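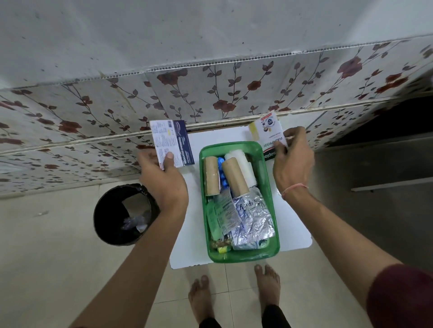

Bultaslow publishes results of gripper and camera comparison for first-aid kit handling

Two-finger gripper handles the widest range of items; suction faster on cartons but unreliable on crinkled foil

TRERICO, April – Bultaslow, a maker of handling equipment for small packing lines, has published the results of a comparison of robot grippers and camera positions for sorting and repacking first-aid supplies. The work was carried out over nine weeks at the company's test site in Trerico. The full report, with test sheets and settings, is available on request.

First-aid supplies were chosen for the mix of shapes and surfaces they bring together. A single tray can hold stiff cartons, soft rolls, foil packets, thin wrapped items and narrow tubes, often lying on top of each other. Equipment that works well on one of these tends to do badly on the next, and suppliers' data sheets normally state performance on cartons or rigid test blocks only.

The comparison used 11 item types. Each was presented alone on a flat board, in a tray with other items of the same type, and in a mixed tray. The order of presentation was changed between runs so that no gripper met the mixed trays only at the end of a shift.

Equipment under test

Three end tools were compared on the same arm and controller:

Flirkar 2, a two-finger electric gripper with soft replaceable pads
Flirkar 3, a three-finger version of the same unit
A single-cup suction tool with a short bellows, built by Bultaslow for an earlier project

Two camera positions were compared: a fixed overhead mount above the work surface, and a wrist mount behind the tool. Both used the Ene depth camera with the same lens and firmware. Lighting was left as found on the site, with the window blinds open during the day, and no extra lamps were fitted.

Reference recordings of hand work

Before the robot trials, the team made 282 recordings of people handling the same kinds of item by hand, using a head-worn camera. Recordings were made in ordinary rooms as well as at the test site, on whatever surface was to hand. They were used to set the approach angles and the grip order for the robot runs, and to decide which items should be lifted first from a mixed tray.

The recordings led to two changes in the test plan. People often hold one box clear of the tray while placing another, so a holding step was added to the two-arm runs. People also tend to grip a carton across its narrow faces and keep it upright on the way down. The first version of the robot program gripped across the wide faces, and cartons were marked by the pads as a result. After the change, pad marks were no longer found on inspection.

Results

The robot trials covered about 1000 picks. The main findings are as follows.

The Flirkar 2 completed picks on every item type, including rolls and foil packets. It was the slowest of the three on single cartons, as the fingers need clear space on both sides. In full trays it sometimes pushed a neighbouring item against the wall before closing.

The Flirkar 3 gave the steadiest hold on rolls and tubes. It could not reach small items lying flat in the corners of the tray, and the third finger had to be parked by hand for those runs. Parking the finger from the controller is possible in principle but was not supported by the software release used.

The suction tool was fastest on cartons and on flat, smooth packets. It lost its seal on crinkled foil in most attempts and was not usable on soft rolls. A larger cup was tried briefly and made no clear difference on foil. It was not included in the scored runs.

The overhead camera gave better results at the start of a run, when the tray was full and the tool was still outside the view. The wrist camera was better for the last few items, where the overhead view was blocked by the arm. Clear wrappers were a weak point for both. Depth readings through see-through film were often missing or took the tray floor as the top of the item, and the gripper then closed too low.

Tray colour had a larger effect than expected. Translucent trays let light through from the side and produced uneven readings near the walls. Opaque trays of the same size did not show the fault. Sites that cannot change their trays are advised to raise the exposure limit in the Ene settings and to repeat the depth calibration with an empty tray in place.

Limits of the test

All trials used one arm model, and speeds were held below the arm's rated maximum. Wear on the soft pads was noted but not measured. The two-arm runs were done with the Flirkar 2 only, as a second Flirkar 3 was not available. Cleaning and hygiene requirements for medical packing were outside the scope of the work, and the results should not be read as a statement of fitness for sterile goods.

Next steps

Bultaslow will offer the Flirkar 2 with both camera positions as a standard set-up for mixed-kit packing. The suction tool will remain available for lines that handle cartons only. A further round of tests will look at a combined tool – two fingers with a small cup between them – and at switching between the overhead and wrist cameras within a single run.

Customers with items they would like included in the next round can send samples to the Trerico site. Samples should be sent in their normal retail packaging, with enough spares to allow for damage. They will not be returned.

About Bultaslow

Bultaslow designs and supplies grippers, mounts and control software for packing and kitting lines. The company's test site in Trerico carries out comparison work for its own products and for customers.

Press enquiries: Bultaslow press office, Trerico

ENDS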